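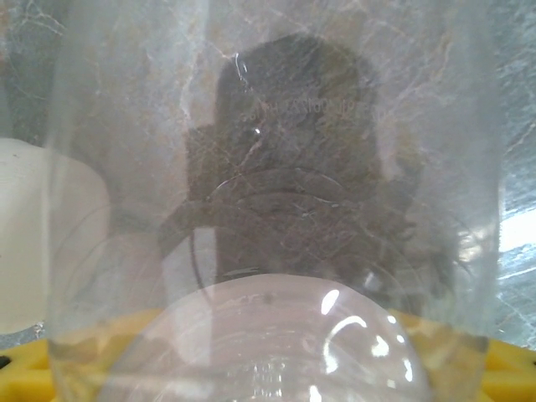 Kivi Vorratszylinder, hoch, transparent

Ich gebe es zu: Ich habe eine Schwäche für Behälter. Mein Mann behauptet, ich würde erst die Dose kaufen und mir danach überlegen, was hineinkommt (stimmt leider oft). Der Kivi ist aber wirklich aus einem Bedürfnis heraus in den Laden gekommen, nämlich weil meine Spaghetti seit Jahren in der angerissenen Packung im Schrank lagen und bei jedem Griff nach dem Mehl herausgerutscht sind!

Was mir am Kivi so gefällt, ist seine Schlichtheit. Ein hoher, klarer Zylinder, keine Rillen, kein Schnörkel, keine aufgedruckten Kaffeebohnen. Man sieht, was drin ist, und vor allem sieht man, wann es zur Neige geht. Bei mir stehen inzwischen drei nebeneinander auf der Arbeitsplatte: Nudeln, Haferflocken und einer für die Kochlöffel, der hat einfach keinen Deckel drauf. Vija Lukoševičius, die bei uns die Bestellungen packt, hat ihren ins Bad gestellt und bewahrt Wattepads darin auf, das sieht richtig hübsch aus.

Gut zu wissen, bevor ihr bestellt: Der Zylinder ist hoch! Messt bitte vorher euer Regalfach aus, ihr braucht mindestens 40 cm lichte Höhe, sonst bekommt ihr den Deckel nicht bequem ab. Für niedrigere Fächer haben wir den Aso, das ist die kleine, breitere Schwester mit demselben Deckel. Die beiden lassen sich also untereinander tauschen, falls mal einer verloren geht.

Zur Pflege: Ich spüle meine von Hand, mit warmem Wasser und einem weichen Schwamm. Bitte keine Scheuermilch und keine Stahlwolle, klare Wände verzeihen das nicht und werden mit der Zeit trüb. Nach dem Spülen kopfüber abtropfen lassen und erst befüllen, wenn innen alles ganz trocken ist. Wer hartes Wasser hat (wir hier in Clasau können ein Lied davon singen), wischt am besten mit einem Schuss Essig nach, dann gibt es keine Kalkränder.

Lieferumfang: 1 Zylinder, 1 Deckel, 1 Ersatzdichtung
Passt zu: Aso, Etikettenset Rurudcombe
Packungsgrößen: einzeln, 3er-Set oder 6er-Set
Versand: innerhalb von 3 Werktagen

Das 6er-Set schicken wir in zwei Kartons, also nicht erschrecken, wenn erst mal nur einer ankommt. Die Ersatzdichtung liegt lose im Deckel, die übersieht man beim Auspacken gern!

Fragen zu Sets oder größeren Mengen beantwortet Povilas Raudsepp, er kümmert sich auch um Nachbestellungen von Deckeln und Dichtungen. Schreibt ihm einfach über das Kontaktformular und gebt dazu, ob es um den Kivi oder den Aso geht.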